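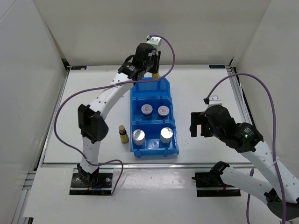
**Ticket:** Salcombe bench, gripper faults and purchase list for second bench
**Opened:** February 4, 2021
**Opened by:** Marjan Ghaffari
**Status:** open, waiting on quotes
**Copied to:** Suqin Cai, Valentin Wallner, Anatole Besnard

**What I'm asking for**

The order for the second bench goes in at the end of the month. Before it does I want the current fault sorted out, as at the moment we'd be buying a copy of a bench that stops. I also need a decision on what goes under spares and what goes under the bench itself. They come out of different budgets and Anatole can't move money between the two once the order is signed.

**The fault**

The left gripper drops off the bus during bin runs. The arm stays powered and holds position, the gripper stops answering, and the run has to be ended by hand. Restarting the controller clears it. It has done this on bottles and on jars, so I don't think it has anything to do with what is being picked up.

It happened 5 times in the last round of runs. The right gripper had no dropouts over the same runs.

**Tried so far**

- Restarted the controller only, left the arm powered. Gripper came back.
- Restarted the arm only, left the controller running. Gripper did not come back.
- Reseated the gripper connector at the wrist. No dropouts for a day, then one the next morning.
- Lowered the grip force. No difference, put it back.
- Ran the left arm with the bin moved closer to the front rail. No dropouts, but it was a short run and I wouldn't lean on it.
- Swapped the gripper cables left to right. The fault moved to the right side.
- Swapped them back. The fault came back to the left.

So it's the cable, or the way the cable is being bent. The long reach to the far compartment pulls it round further than anything else we do. At the moment the purple cables run in a loose loop and are tied down at the upper link. Guérin's fitting note asks for a second fixing point near the elbow, and I can't find any sign in our build notes that we ever added one.

**Items for the second bench, as I have them**

| Item | Supplier | Budget line | Note |
|---|---|---|---|
| Arms, pair | Norkell | bench | quote in hand |
| Grippers, pair | Norkell | bench | same quote |
| Gripper cables | Guérin | undecided | see below |
| Finger sets | Norkell | spares | 5 sets |
| Wrist brackets | made here | none | Valentin has the file |
| Table, rails, walls | Astel | bench | quote has run out |
| Three-compartment bins | any | consumables | buy blue again |
| Bottles and jars for test runs | any | consumables | mixed sizes |

The bins should stay the same colour and shape. If we change them we have to redo the vision set-up for both benches, and there's no time in the plan for that. Same for the bottles. The small brown ones with yellow labels and the silver-capped containers are in every test list we have, so please order more of those and leave the nicer-looking ones in the catalogue alone.

Cables are the open question. Norkell will supply their own with the arms for less, but they are stiffer and come in one length only. Guérin's are softer and can be cut to order, with a lead time of eight weeks. If we go with Guérin and order late, the arms will be sitting in their boxes waiting for them. 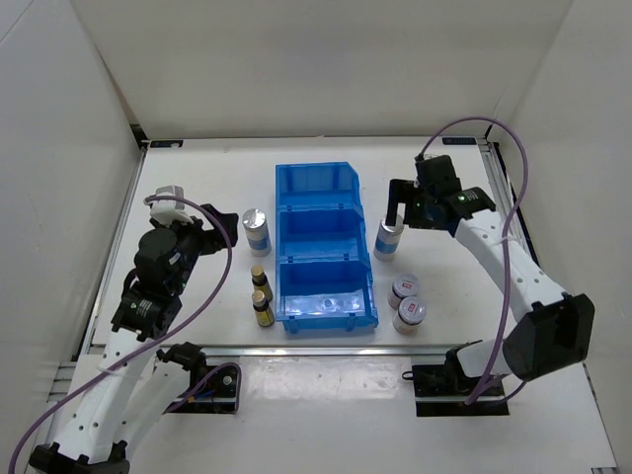 **Suqin Cai:** I'd hold off on blaming the cable make. The right arm uses the same one and it's been fine since December. Fit the second fixing point on the left, do a full set of runs, and then decide. If it's still dropping out after that, I'll agree to changing supplier. On the budget side, please put the gripper cables under spares whatever we choose. They will need replacing during the life of the bench, and if the first set goes under the bench line we'll have the same argument every time one fails.

**Marjan Ghaffari:** Agreed on spares. Table changed on my copy. I'll fit the fixing point this afternoon and leave the right arm as it is, so there's something to compare with.

**Valentin Wallner:** The wrist bracket has a spare hole that could take a tie, but I'd rather you didn't use it. It brings the cable in too tight when the wrist turns right over. I can print a clip for the elbow instead. Also, brackets are down as "none" for budget. They do use filament and a day of printer time, so give me a line, even a small one.

**Anatole Besnard:** Three things I need before I can sign.

1. A fresh quote from Astel. Ask them to price the table with and without the walls, as last time delivery on the walls was charged separately.
2. A yes or no on Guérin. I can place the cable order ahead of the rest if it sits under spares. The bench order can't be split.
3. How you got to five finger sets. We've used 2 on the current bench.

**Marjan Ghaffari:** Astel contacted for item 1, asked for both prices. For item 3, two sets are to go on the new bench, one is to replace the worn set here, and the others are for the shelf. If that's too many, take one off the shelf.

**Anatole Besnard:** Fine, leave it as it is. Filament goes under consumables.

**Marjan Ghaffari:** Valentin's clip is on the left elbow. Cable retied with more slack above the wrist and less below. Starting the full set of runs now, far compartment first. Guérin decision stays open until they're finished. Next update goes on this ticket with the run log attached.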